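Les machines savent-elles démêler des câbles ?

Fiche de lecture, à partir de 9 ans

Une machine à laver lave le linge depuis longtemps. Elle ne sait pourtant ni ramasser une chaussette, ni la retourner. Les tâches de la maison et du magasin se rangent en deux familles : celles où l'objet a toujours la même forme, et celles où il en change. Un câble appartient à la seconde famille. C'est un objet souple.

À l'atelier Pavamis, à Brornolmont, l'exercice s'appelle « le tiroir à câbles ». On pose des câbles emmêlés sur une table en bois. Deux bras doivent les séparer, puis les aligner. Un magasin d'électronique fait ce travail quand il trie les articles rendus par les clients.

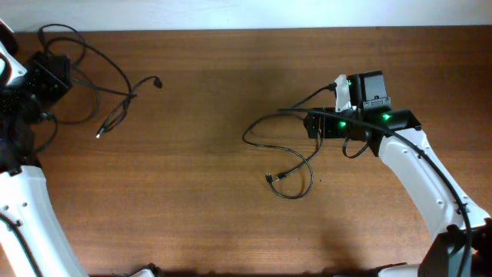
Pourquoi un câble est-il difficile ?

Une boîte a 6 faces. Si l'on connaît sa position et son orientation, on sait tout ce qu'il faut pour la prendre. Pour un câble, il faut connaître la position de chaque morceau. Quand on tire sur une extrémité, le reste bouge aussi, et pas toujours dans la direction prévue.

Il y a aussi le problème des croisements. Quand deux câbles noirs se croisent, lequel passe dessus ? Un enfant se penche, soulève une boucle avec le doigt et regarde. Le programme doit répondre à partir des images, où un câble noir posé sur un câble noir donne surtout du noir. L'ombre complique encore le calcul : elle est fine et sombre, comme un câble.
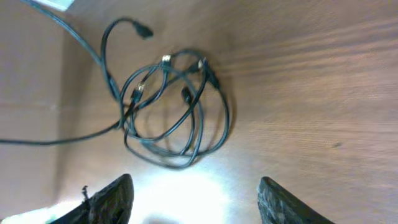
Les extrémités servent de repères. Une fiche est plus épaisse que le cordon, et certaines ont un bout en métal qui brille. Le programme les cherche donc en premier. Il essaie ensuite de suivre le cordon à partir de la fiche, comme on suit une ligne dans un labyrinthe. S'il se trompe à un croisement, il continue sur le mauvais câble.

Comment se déroule un essai ?

L'atelier découpe le travail en trois étapes : repérer une extrémité, pincer le cordon, tirer lentement vers une zone libre. Entre deux étapes, le programme regarde de nouveau la table, car la position des boucles a changé.

Chaque bras se termine par une pince. Elle s'ouvre et se ferme, et c'est presque tout. Ta main a cinq doigts et une peau qui sent la pression. Si un câble glisse entre tes doigts, tu serres un peu plus fort sans y penser.

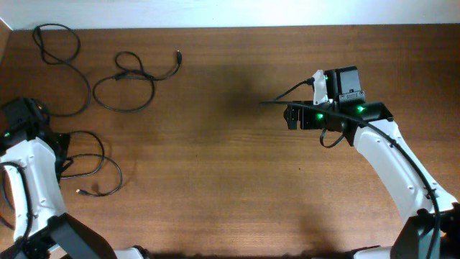 Le nombre de câbles compte beaucoup. Avec un seul câble, il n'y a que ses propres boucles à défaire. Avec 3 câbles, chacun peut retenir les deux autres. Tirer plus fort est une mauvaise solution : la boucle se resserre et devient un nœud.

Pour apprendre, le programme Nimirier utilise des démonstrations. Une personne guide les bras et défait le tas elle-même, et les mouvements sont enregistrés. L'atelier en a réuni 400. Le programme cherche ensuite quel mouvement convient à un tas qu'il n'a jamais rencontré.

Alors, est-ce pour bientôt ?

Pour des objets rigides et toujours rangés de la même façon, des machines travaillent déjà dans des usines et des entrepôts. Pour les objets souples – câbles, vêtements, sacs – le travail reste lent et les erreurs sont fréquentes. À la maison, chaque tiroir est différent.
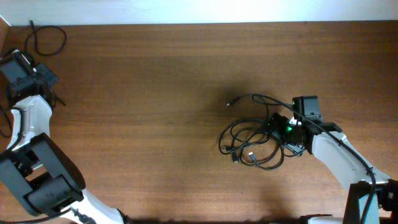 Atelier Pavamis – Groupe Objets souples, Brornolmont

À essayer chez toi, avec l'accord d'un adulte : prends deux ficelles de la même couleur et mélange-les sur une table. Démêle-les en utilisant seulement le pouce et l'index de chaque main. Recommence en fermant un œil. Note la durée de chaque essai et compare.

Mots à retenir
Objet souple : objet qui change de forme quand on le déplace.
Pince : partie du bras qui saisit.
Démonstration : mouvement montré par une personne et enregistré.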